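12 August 2025

Ga-eun Wi wants a number for the second two-arm cell before the budget closes, so this is me trying to get to one I believe. The Darnach quote came in at 3248 per arm, grippers included, no cables, no mount. I have asked twice what "standard cabling" means to them and got the same brochure twice.
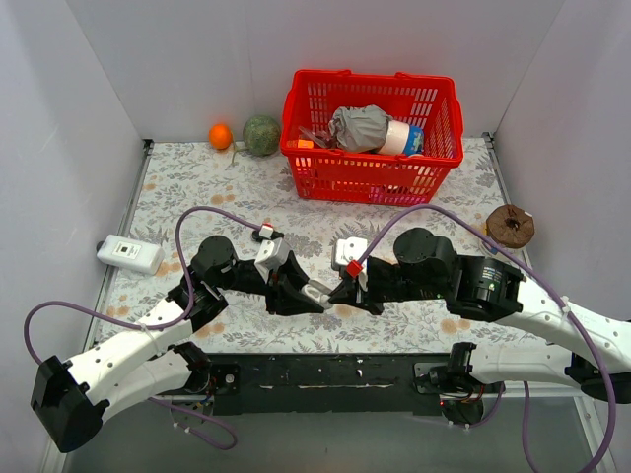
Equipment planning

Starting position: I am not convinced we need a second cell at all. The case for it is that grocery sorting runs and everything else fight over the one we have. Fine, but in May we lost 9 days to a dead wrist motor, and a spare motor on the shelf would have bought most of those back. Two cells with no spares just gives us two things to wait on.

Mudby says their arms are a drop-in match for ours. Their bolt pattern is different, so I don't know what they think drop-in means. Ga-eun is asking for a drawing.

Yeo will lend a demo unit for 4 weeks. Worth taking, provided it comes without the support contract attached – the last one did not. 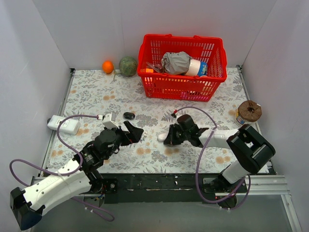
Grippers are where I expect the money to go wrong. Temis is pushing a soft three-finger model at nearly double what we pay now, and their demo reel is all apples and tennis balls. I'd want it tried on our own mix before anyone signs. A netted melon and an orange are the easy sell. The crumpled gray bag in the red basket, the crinkly clear packaging next to it and a bottle lying on its side are closer to what I'd pay for, and none of those were in the reel. If Temis won't ship one for a trial, I'd leave it off the list.

Cable management also needs its own line this time. Last time it went under "misc" and misc ran out.

Where I am for now: spare motors first, roughly 8 across both sizes, then the Yeo loan, then decide about the cell. Ga-eun disagrees on the order and thinks the money won't be there later. She may be right about that – still want the Darnach cable answer in writing before the quote goes any further.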